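3.2 Cold storage and bottled stock

The second part of the survey dealt with how small shops keep drinks and frozen goods on the same floor. Of the 287 shops visited in June, almost 130 had at least one chest freezer with a sliding glass lid. Most shopkeepers used the hanging wire basket for small items and the bottom of the compartment for larger packs. Frota and Queiroz recorded the position of each freezer, the type of lid and whether a basket was fitted.

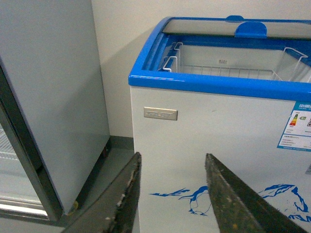
Does a hanging basket reduce the amount a chest freezer can hold?
Only slightly. It takes up space near the top, but goods can still be stacked under it, and small packs no longer sink to the bottom where they are forgotten.

Bottled drinks were handled differently. They were kept on open shelves and moved to a cooler in small batches, usually once in the morning and again after lunch. Shopkeepers told us that they picked bottles by the color of the sleeve and seldom read the label. This caused mistakes when two drinks from one supplier had similar sleeves. Toledo therefore asked each shop to sort one mixed crate of 50 bottles, first by color and then by the printed text. Sorting by text was slower in every shop. Small print set directly over a pattern was the most common complaint, followed by wrinkles in the film near the neck.

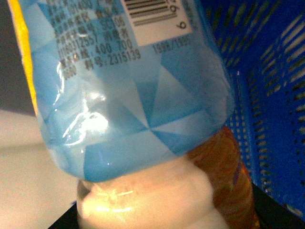

Figure 2. Bottle with a patterned blue shrink sleeve; text block and barcode panel are printed on the label.

We did not test whether larger print would shorten the sorting time. Two shops had already started to mark their shelves with colored tape, and their results are reported separately in Section 3.4.

Contact: Jeferson Cordeiro, corresponding author | © 2020 The authors | Back to top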